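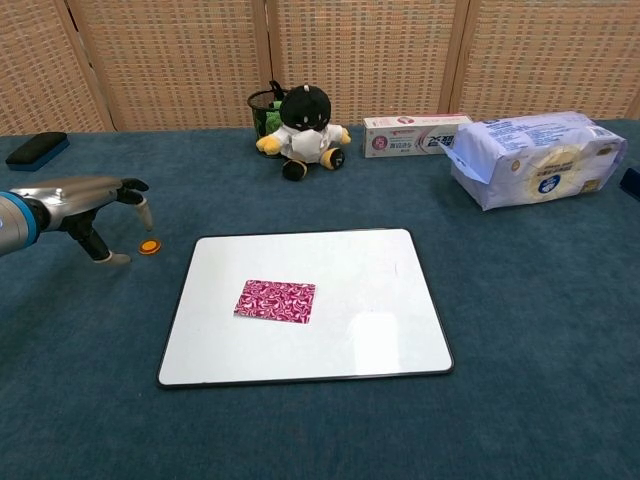
According to Baluyot, the sums were fine last month and we should stop fiddling with them. Baluyot has a shop with a door and a till, so Baluyot can say that. I have a spare room and a spreadsheet.

Print this page | E-mail this page

Notebook, March, back from the start-up course at Hekside, 9.40 pm

Session 3 was pricing. We were told to write down what we pay ourselves per hour. Long silence, much clicking of pens. Mine came out lower than my first Saturday job, and that one included a free bun.

Redid the costs for the Bisia order on the train:

materials and post: 1,346
what they have agreed to pay: 2,262
what it ought to be, with my time in: about 3,550

So I am paying Bisia for the honour. The course leader called this "a common early pattern" — kind, I thought.

To do before next session:
- new quote to Bisia, no apologising in the first line (or the second)
- ask Plasus if the small loan can be paid back quarterly. Their form wants a five-year forecast. I don't have a five-week one
- split the bank accounts. Have written this on four pages now
- find out what a "mentor match" involves, and if there is lunch

Tried the two-minute pitch on the group. Ran to six. Feedback was that they liked the middle but weren't sure what I sell. Cut the bit about how I got started — it goes on, and I wasn't very interested in it either.

Quote drafted, 11.15 pm. Not sent. Will look at the number again over breakfast

Search this notebook Go
Shared 2 times | 0 comments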